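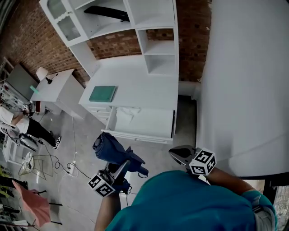 # Wall unit and clothes storage: your questions

These are the questions we get most often at Hivcombe about the Wostel wall unit, and about keeping clothes in it. If yours is missing, ask at the front desk or write to Petro Semeniuk, who looks after fittings and repairs.

## Can I keep clothes in a unit that is also a desk?

Yes. The drawers sit below the desk top and most people use them for clothes. Folded or rolled, it makes little difference to the drawer. Heavy coats should go on a rail.

## Is it better to fold or roll jeans?

Roll them if you want to see every pair at once. Fold them if you have only a couple and a flat drawer to fill.

To roll a pair:

1. Do up the button and zip and lay the jeans flat.
2. Fold one leg over the other and tuck in the point at the seat.
3. Smooth out the knees.
4. Roll from the waistband down to the hems, keeping the edges level.

The hem end tends to come loose. Either leave it underneath, where the weight of the roll holds it, or fold back a few centimetres at the hem before you begin and tuck the roll into that cuff. Stiff new denim doesn't roll well until it has been washed a few times.

## What about shirts and T-shirts?

T-shirts roll in the same way, from the collar down after folding in the sleeves. Cotton shirts with a collar are better hung up. Jumpers should be folded loosely.

## Which drawer should I use for what?

That is up to you. We suggest putting heavy things in the lower drawers and small items, such as socks, in the top one. Anything loose and thin – scarves, cloths, pillowcases – ends up in a heap unless it is folded first or kept in a box.

## How much weight can a drawer take?

The limit is 13 kg per drawer, spread evenly. A drawer of jeans is unlikely to reach it. A drawer of books might.

## Can I leave a drawer open while I work?

For as long as you're filling it, yes. Please don't lean on it or rest a suitcase on it, and close it before you open the one beneath.

## What are the open cubbies for?

Books, post, hats, rolled belts, bags that keep their shape. They have no backs, so small things can slip down between the unit and the wall. If that happens, don't try to pull the unit forward, because it is fixed. Ask Petro, who has a long hook for the job.

Belts and straps are best coiled and given a compartment of their own.
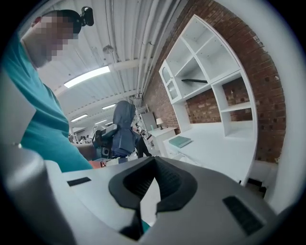
*White shelves and a long countertop against the brick wall. Most of the compartments are empty.*

## Should I put things behind the glass door?

You can, but it is really for light items you want kept free of dust. The glass panel is thin. Open the door by its frame and don't hang anything from it.

## How do I clean the white surfaces?

Use a soft damp cloth and a drop of washing-up liquid, then dry with a second cloth. No bleach and no scouring pads. New denim can leave blue marks on white paint, particularly if it's put down damp. A fresh mark will usually come off with the same soapy cloth. For an old one, use the Texier cleaning paste from the cupboard by the stairs, on a small patch first.

## Does the brick shed dust?

A little, mostly in dry weather. Brush the wall from the top down with a soft brush before wiping the shelves. The brick was sealed in May and has been better for it.

## Can I keep books flat on the desk top?

Yes, one or two are fine. Taller piles get knocked. Hot pans and mugs need a mat under them – the finish goes cloudy with heat and we can't polish it out.

## How long is the desk top?

Each section is 122 cm. Sections are joined end to end, and the joints are filled and painted. If you notice one opening up, tell us before it gets damp inside.

## A drawer is sticking. What should I do?

Take everything out and look for a sock or a sleeve caught behind the runner. That is the cause most of the time. If the runner is clear, rub a candle stub along it and try again. Don't use cooking oil.

## Can I change the handles?

Please ask first. We keep the small Faltine handles in stock and replace broken ones free of charge. Other makes need new holes, and filling the old ones costs £20 per drawer.

## Who do I tell about damage?

Petro Semeniuk, at the front desk until 2 pm. Leave a note after that, with the drawer or shelf you mean.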